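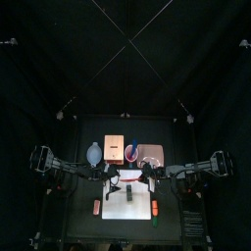
A bottle, a wooden box and a cup at the back of a black tabletop.

September
By the Fedmont news desk

The head of the Palla mediation office has called for a permanent police post on the Satotine road, following a series of night raids in which 3 persons were killed and 633 driven from their homes.

Delia Núñez, who has led the office for six years, told this newspaper that the dispute began over access to the river crossing at Casado and was allowed to continue through two dry seasons without a ruling.

"Both communities brought their complaints to the district in writing," she said. "They received acknowledgements, and then they received nothing further. By the time of the first raid, the elders had stopped meeting."

Ms Núñez declined to name those she believed to be responsible. Two inquiries remain open, and she said that any statement from her office could endanger witnesses. She confirmed that 6 men had been detained and that families on both sides had been informed.

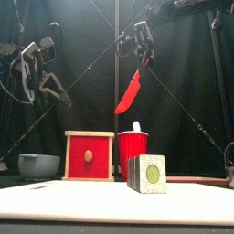

Return of the displaced

Most of those who fled are staying with relatives in Fedmont. Asked when they might go home, Ms Núñez said that she would not advise it before the harvest is in and the road is patrolled after dark.

"I have been asked to give a date, and I have refused," she said. "People went back too early last year, and we buried one of them."

The district has set aside 500 sacks of grain for households which lost their stores. Distribution will be carried out from the school at Casado under a list agreed by both communities. A further meeting on the crossing is expected before the end of the month.

Comments

riverside_k: My uncle's store was burnt and he is not on the list. Who do we speak to?

Palla resident: The police post was promised before the last election as well.

T.M.: Respect to Madam Núñez. Please print the time of the meeting.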